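Why I stopped translating in my head

2018-11-02

When I moved to Droddale I believed my English was good. I had sixteen years of school behind me and a certificate with a stamp. Then I went to the bakery on my first morning, the woman said something fast and friendly, and I answered "yes" to a question that was not a yes or no question. She gave me two rolls with seeds. I don't like seeds, but I ate them.

For a long time I did everything twice. I heard the sentence in English, I carried it home to my own language, I made an answer there, and I carried the answer back. In a letter this is fine. At a table with four people it is too slow. By the time my joke was ready, the others were already speaking of the price of houses in Gandthorpe.

My neighbor Sigrun Lie came here from another country too, many years before me. I asked her how long it took until she was quick. She told me she never became quick, she only stopped being ashamed of the pause. I did not like this answer at the time, because I wanted a method.

So I made a method. I bought a notebook and wrote down each expression that I heard and did not understand. In June I had 166 of them. Some are still a mystery to me. Why is a person "under" the weather, when all of us are under it every day? Why do you "run into" a friend and "run over" a dog, and only one of these needs the police?

The notebook helped me less than I hoped. I could find an expression on the page, but not in my mouth. What helped more was the conversation evening that Abla Awad started above the library. She has one rule, which is that we do not correct each other unless someone asks. In the first weeks I asked after every sentence. Now I ask maybe once in an evening, and mostly about prepositions.

After the class a few of us usually go on talking somewhere else, and there my English is at its best.

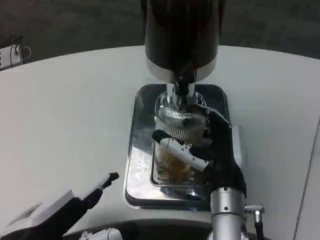
I speak more when the subject is not important. Last time we argued for almost an hour about whether soup is something you eat or something you drink. I noticed only on the way home that I had not translated one word. I had been too busy being right (you eat it).

I still count in my own language, and I think I always will. When the man at the bank reads me a long number, I have to ask him to say it again, slowly. But last week I dreamed in English for the first time. It was a dull dream about a bus ticket, and my grammar in it was very good.

Contact: use the form on the About page | © 2018, all texts by the author | Back to top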